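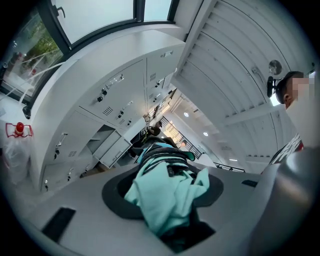

Our project looked at how well students sleep during exam weeks, and we loved working on it! We asked 40 students in the Berel dorm to keep a sleep diary for 14 nights in March. Xinyi Xiong designed the diary page and Aiguo Yao put all the answers into a spreadsheet – a huge job, as some of the handwriting was wild.

The first surprise was naps. Students who napped late in the afternoon wrote down later bedtimes, and they went on doing it after their last exam. Coffee mattered less than we had guessed.

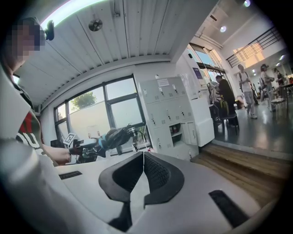

A person in a light long-sleeved top, holding a black hand-held device.

We also compared the two floors of the dorm. The upper floor faces Zheng Street and gets the bus noise, so we expected worse nights up there. The diaries came out nearly the same, and we would love to repeat this part with a noise meter.

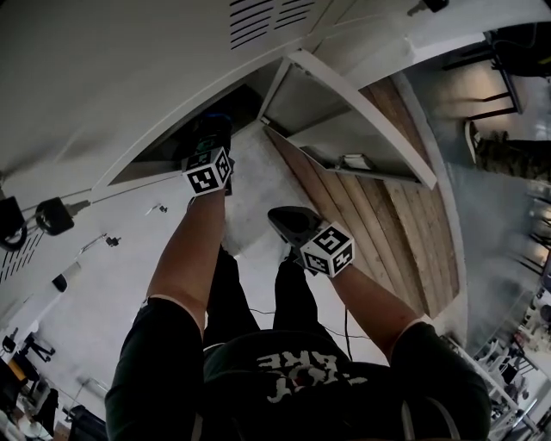 What counted as a bad night in the diaries?
Any night the student rated 2 or lower on our scale, however many hours they had slept.

Next we want to add a question on phone use in bed – almost every diary mentioned it in the margins.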